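Open Day at the Zundcombe Paper Mill

The Zundcombe mill opens to the public once a year, in April, and this was the first time our walking club had managed to get tickets. The tour runs from 10 a.m. until a little past noon and covers the pulp room, the machine hall, the finishing floor and the archive. It costs nothing, but you have to book through the mill office, and only 600 places are given out.

We were met at the gatehouse by our guide, Julián Requena, who has worked in finishing for most of his career. He handed out ear plugs and hairnets and told us to keep our coats on until we reached the machine hall. The pulp room is kept cool and the floor slopes to a drain, so wear shoes with a grip.
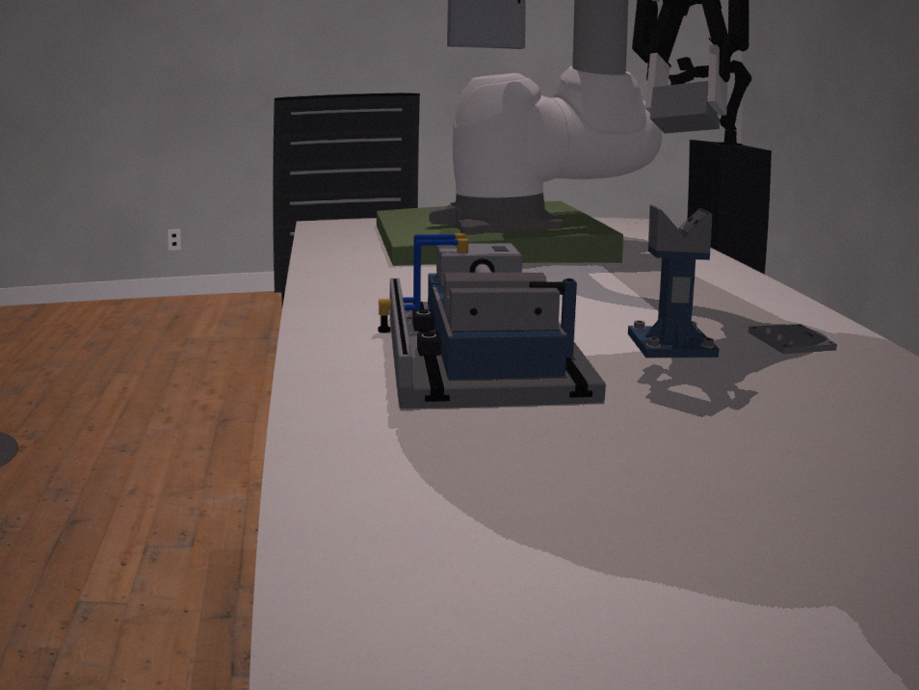 Kwok-wai Au
Visits Secretary, Lai Valley Walking Club

The mill sits on the Lai, a small river that never freezes hard enough to stop the intake. Water was the reason for building on this site. The first owners made wrapping paper for hardware stores, and the mill switched to writing and drawing paper when that trade dried up. Today it makes two lines. Lultard is a smooth sheet sold mostly to printers. Tundeck is heavier, has more cotton in it, and goes to bookbinders and watercolor painters.

Cotton arrives in bales of short fiber left over from other uses. It is cooked, washed and beaten, and the beating takes longer than anything else we were shown. Julián passed around two jars of pulp, one beaten for an hour and one for most of a shift. The first looked like wet lint. The second was closer to thin oatmeal. The longer the beating, the harder and crisper the sheet, and the more it shrinks as it dries.

The machine hall is loud. We walked along a raised path on one side and could look down at the wet end, where the pulp spreads over a moving wire screen and the water falls through. By the time it reaches the felts it can hold its own weight. A break in the sheet stops everything, and there is a board by the door where the crew writes up the length of each run. The latest entry was 2,212 yards. The one before it was 1,980. 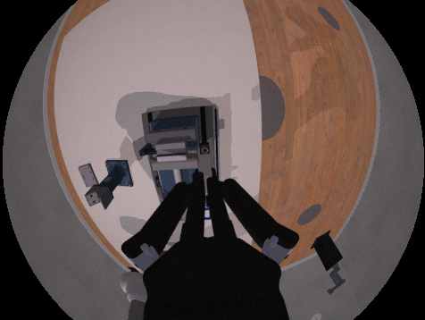 Finishing was quieter and, for me, the best part of the morning. Tundeck sheets are still checked by hand under a low side light that shows up lumps and thin spots. Rejects go back to the pulp room. We were each allowed to try sorting a small stack, and I passed two sheets that Julián then pulled out again.

The archive is one room above the office. It has sample books, wage ledgers and a drawer of old watermark wires, some of them badly bent. Photography is not allowed in there. Leave more time for it than the tour gives you, or ask to go back up at the end, as several of us did.

Getting there: take the number 4 bus to Mill Lane and walk down to the river. Parking is on grass and was muddy. There is no café, but the office sells offcuts by the pound, and they make good sketching paper. Next year's tickets are usually released in January.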